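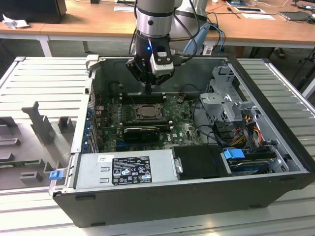

Open desktop on its side, dust on the motherboard.

Workshop walk-through, Ekutstead, Sun 12 November
Checked by me, Pascual Fuentealba

1. Exits. OK
Both doors open all the way, hooray! Last March I had to climb over a pallet to reach the back one.

2. Extinguishers. FIX
I found 2, and the Van Damme by the sink is past its service tag. I've asked Ulik for a swap.

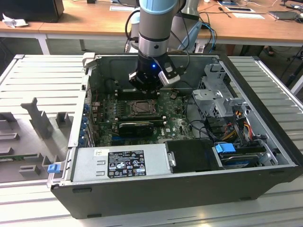 3. Walkways and floor. OK, mostly
I could get from the front door to the sink without turning sideways (new record). The mat by the stairs still curls up, so please tape it. Benches count too: a side panel laid flat next to its computer is fine by me, but keep panels off the floor, those edges bite.

4. Power strips. FIX
One was plugged into another under the window. Come on, folks! I pulled it apart and labeled breaker 201.
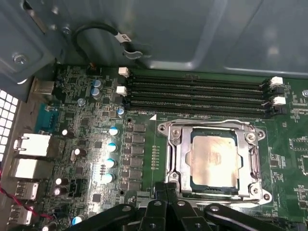

Four memory slots, all empty.

5. First aid kit. OK
Full except for the small bandages, which somebody clearly loves. More are on order.

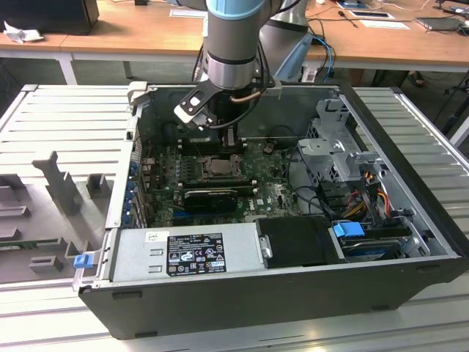 6. Ladder. OK
Feet good, rungs tight, sticker says 400 lb. Please hang it back up when you're done.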